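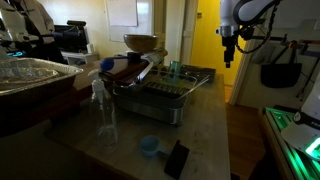
Expense drag notebook, fee and tracking work

07/03/2018 | by Areeba Rind | 5 min read

Picked up the securities lending question again. In May we left it with a note saying "check whether the split matters," and I have now checked, at least for the plain large-cap index funds. It matters less than Damián thought and more than I did.

The setup, so I don't have to reconstruct it later. A fund lends out part of its holdings and gets paid for it. Some of that income goes back to the shareholders and some goes to the lending agent, which in several cases is owned by the same company that manages the fund. The stated expense ratio says nothing about this. Two funds can charge the same fee, hold the same index, and finish the year apart because one keeps more of the lending money for its holders.

Worked through the annual reports for 26 funds. I pulled three lines from each: gross lending income, rebates paid to borrowers, and fees to the agent. Where the report only gives a net figure I left the fund in the sheet but marked it gray. There are 12 of those. I don't want to fill them in from an average. We did that last time with cash balances and spent a week taking it back out.

Used a starting balance of $1000 for every fund so the differences read in dollars and cents. Marisol asked for this because her readers don't think in basis points, and I agree it is easier to look at. The Filtard script still rounds to whole dollars on the summary tab, so the first run showed every large-cap fund as identical. Changed the format, reran, fine. The underlying numbers were never rounded, only the display.

What I see so far:

Large-cap funds: lending income is tiny. These stocks are easy to borrow and the borrower pays almost nothing. Whatever the split is, it hardly moves the result.

Small-cap funds: a different picture. In several of them the lending income covers a good part of the expense ratio. The split matters here, and it is where the cheapest fund by stated fee is sometimes second or third by what the holder kept.

International: can't say yet. Dividend withholding swamps everything else, and I haven't separated the two. The index versions also differ in what tax rate they assume, so a fund can "beat" its index without doing anything clever. Need to go back and write down which version each fund uses before comparing any of them.

Sarahí raised a fair objection when I showed her the small-cap rows. Fund size changes over the year, and I divided by year-end assets. A fund that took in a lot of money in the last quarter will look stingier than it was. I should be dividing by average net assets. Most reports give that figure or enough to back into it. I will redo the column before anybody quotes it.

Also talked with Damián about collateral. His view is that we shouldn't rank funds on lending income without saying something about where the cash collateral gets invested, as a fund could earn more by taking more risk with it. I think that is right but I don't have a good measure. The reports name the collateral vehicle and not much else. For now it goes in as a text column — no score.

One mistake to record. I had a fund listed twice, once for each share class, and both rows carried the full lending income of the whole fund. That doubled it in the category total. Fixed by splitting the income by class assets. I looked for the same problem elsewhere and found none, but the check was by eye. Anayeli says the Prikgate loader can flag shared portfolio IDs and she will turn that on.

To do:

- Replace year-end assets with average net assets
- Write index version next to each international fund
- Ask Anayeli about the loader flag once it's on
- Send Marisol the small-cap rows only, with the gray ones left out
- Decide if the Meléndez piece waits for the international funds or runs without them (I lean toward running without)

Files are in the shared folder under lending, second version. The first version has the doubled row in it, so please don't use that one.

Recent entries

Cash balances and why we stopped estimating them
Share classes in the Dutance sheet
Index rebalancing costs, first pass
Stated fee and paid fee: notes for Marisol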